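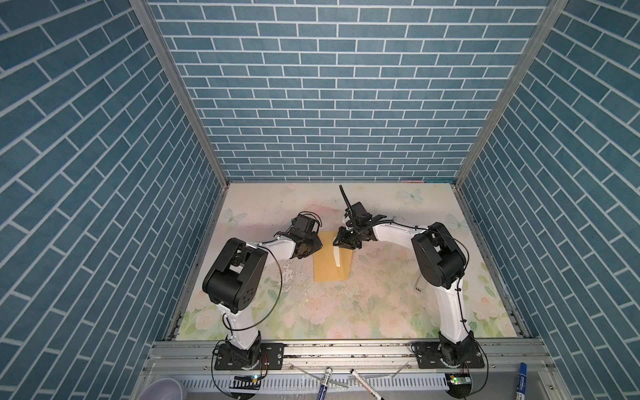
Slide 1. Blue brick pattern on the walls, flowers and butterflies on the table top.

Speaker notes, "Pattern in small rooms"
Hilledbridge, 12/05/2024

Good evening and thank you for coming. I speak slowly, because English is my third language, and if a word is wrong you will please tell me after. I have 30 minutes and then we have questions.

(Wait until the door is closed.)

My subject tonight is pattern. I worked many years in the shop of Tsoukalas, where we sold wallpaper, tile and oilcloth, and the most common sentence I heard from customers was "I like it, but my room is too small." I want to argue with this sentence.

Slide 2. Scale

A pattern has a size, and the size is called the repeat. It is the distance from one flower to the same flower again. In the catalog it is printed in small letters at the back, and most people do not look at it. Please look at it. When the repeat is long, you will cut away more paper at each strip, and you must buy more rolls than you calculated from the wall.

People believe that a small room needs a small pattern. I believed this also. Then I papered my own hallway with a very small leaf, and from the front door it looked like gray dust. I took it down in March and put a large leaf, and the hallway became a place where guests stop and talk. My wife still prefers the dust.

(Pass the two hallway samples around. Ask to get them back.)

Slide 3. Direction

Brick and tile patterns have strong horizontal lines. On the wall in front of you they are quiet. On the walls at your left and right, the same lines run away from you at an angle, and the eye follows them to the back. This can make a short room feel longer. It can also show every mistake. If the floor is not level, and in old houses it is never level, a brick line will tell this to all your visitors. So you start from a level line that you draw yourself, and you let the error go down behind the baseboard.

In the corners you have three choices. You can wrap the pattern around, you can cut and match it, or you can cover the corner with a strip or a molding. For beginners I recommend to cover it. A covered corner is not a shame.

Slide 4. Two patterns together

When you put two patterns in one room, decide first which one is the boss. Usually it is the one with the stronger color. The other one should be paler, or larger, or softer in its lines. A geometric pattern and a flower pattern are easier together than two flower patterns, which often look like relatives who do not speak with each other.

Keep one color in common if you can. If you cannot, keep the same amount of white in both. This is an old advice from the shop and I have seen it work very often.

(If the time is short, jump to slide 6.)

Slide 5. Grout and other thin lines

People choose the tile for two months and the grout in one minute. White grout on a dark tile makes a drawing of lines over the whole wall. Grout in the same color makes the lines go away. Put both on a board and look at it from the other side of the room, in the evening, with your own lamp.

Slide 6. Surfaces that are used

A pale printed table top is nice, and it will collect marks. For a table where people eat or work, I suggest a print with many colors in it, or a cloth that you can change. Clean with a soft cloth and mild soap. Please do not use the rough side of the sponge, also when it is only one spot.

Grunell was our cheaper line and Unell the heavier one. I am often asked which is better. For a wall that no one touches, take Grunell. For a table or a kitchen wall, I would pay for Unell.

Slide 7. Before you buy

Take home a piece as large as you can carry and tape it to the wall. Leave it there one week. Look at it in the morning also. If you stop seeing it, this is a good sign, and if you are angry at it on the third day, you have lost only the tape.

(Show the sample books on the side table. The red book stays in the room.)

Questions. Repeat each question into the microphone before the answer. Lights on.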